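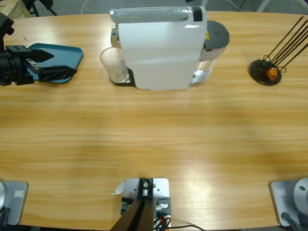

Capsule machine coffee tastes thin, what am I doing wrong?

Catriona Pringle
So I finally gave in and bought a capsule espresso machine, and I love it, mostly! It heats up fast, it fits on the end of the table, and I'm out the door at 7 with an actual coffee in me. But the cup is weaker than what I get at my sister's place and she uses the same capsules. I fill the tank in the morning, put a tall glass under the spout, press the big button and let it run. Is it the water? The capsule? Do I need a cleaning kit? I also have no good spot for the capsules yet, so ideas welcome.

Tarigan
Oh, you are going to be so happy once this is sorted! My bet is the big button. On most of these the big button is the long pour, and with a small espresso capsule that pushes far too much water through. Try the small button first and add hot water after if you want a longer drink (it tastes completely different, try them side by side). Also run one shot of plain water through before the first coffee of the day. It warms up the glass too.

For storage I went with a wire holder on a round base and I adore it. Mine sits right next to the machine, and I can see when I'm down to the last one. A little plastic tray on the other side is great for spoons and used capsules, just rinse it at night or it gets sticky.

wavville_264
descale it. fixed mine

Skiltasden
Agree with Tarigan about the small button, and I'd add one thing: empty the tank every night. I used to top mine up for days and the coffee went flat and a bit stale. Fresh cold water every morning, what a difference! If your tap water is hard, a filter jug helps too. And check that the lever is all the way down before you start, mine drips around the capsule if it isn't.

Last updated in July
Contact us | © Karkside Community Help | Back to top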